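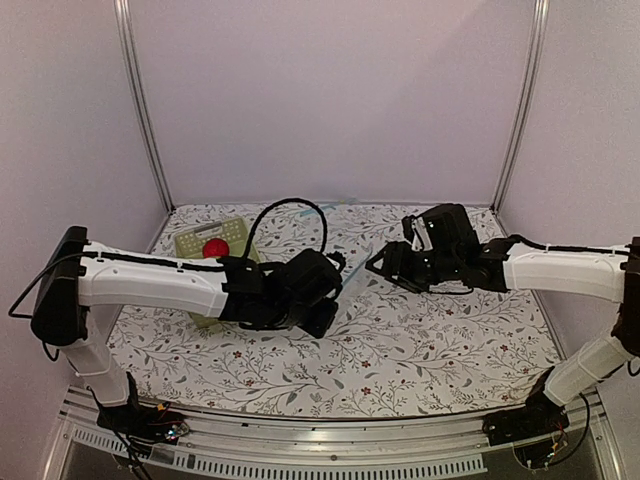 Manteles, cestas y cositas de mesa
Agosto de 2023

¡Por fin subo la galería del rincón de mesa! Anika Sorensen me la venía pidiendo desde enero, y entre unas cosas y otras se me ha ido medio año. Aquí va lo que más me gusta de este rincón, con sus notas.

El mantel
Fondo blanco, ramas con hojas grises y unas florecitas rojo oscuro que me tienen enamorada. Lo encontré en Prelmont el último día de rebajas — quedaban 2 — y todavía me arrepiento de no haberme llevado el otro.

La cesta
Verde oliva clarito, de plástico, con su filita de agujeros rectangulares en el borde. Con el gris de las hojas queda preciosa. Harish Rai dice que es una cesta para pinzas; yo le he metido de todo, hasta limones.

La pelota roja
Va dentro de la cesta y es mi toque favorito, ¡un punto de color que recoge el rojo de las flores!

La tira azul
Finita, transparente, con un brillo azulado muy suave. La tengo cruzada sobre el mantel en diagonal y me encanta cómo le da la luz.

Las paredes
Un lavanda tirando a gris, muy pálido. Dudé muchísimo con el tono y ahora lo pondría en toda la casa.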